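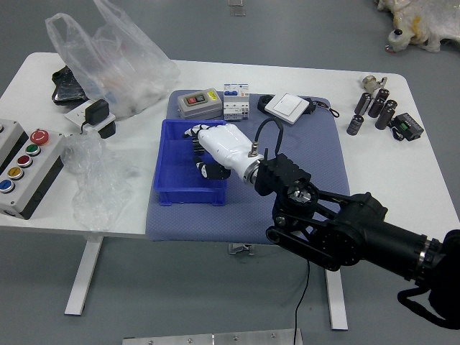

How many times do you need to show a robot hand the same job before it can try it alone?

For a simple pick and place on one table, plan on 100 good demonstrations, and closer to 200 if the parts are small or like to roll.

I know that sounds like a lot of evenings! My first set had 73 in it and I was terribly proud, and then Wing-sze Hsiao looked through them with me over tea and we threw out 31, mostly ones where I'd dithered over the tray or changed my mind halfway there. So these are the workshop tips I'd pass along to anybody teaching a hand by remote control at home.

Give the work a soft place to land

A padded mat in the middle of the table is the best small thing you can buy. Little gears don't skitter away on it, and the fingertips can press down a bit without anyone wincing. Put your tray on the mat too, and leave yourself finger room next to it – more than you think you need.

Let the other things stay

I used to clear the whole table before every session. Everett Ambrose talked me out of it, and I'm glad he did. Switches along the back of the mat, capacitors off to the side, a power strip, a bag or two (a real bench has all of that on it, and the robot may as well get used to it from the start). Just keep the big items out of the path of the wrist.
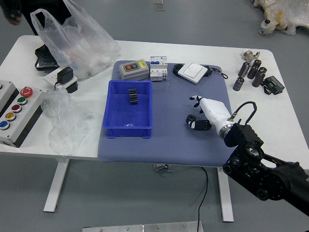

Move like you're pouring syrup

Slow and even is what you're after, with a short stop above the part before you close the fingers. If you fumble, open the hand, back off a few inches and start that one over. Don't fish around for it, however tempting – the fishing gets learned right along with everything else.

Change one thing at a time

Shift the gear an inch, turn it a little, record ten more. Then move the tray. I keep a pencil list in the Kunholm notebook by the door, and I quit when my shoulders start to creep up, usually after forty minutes or so.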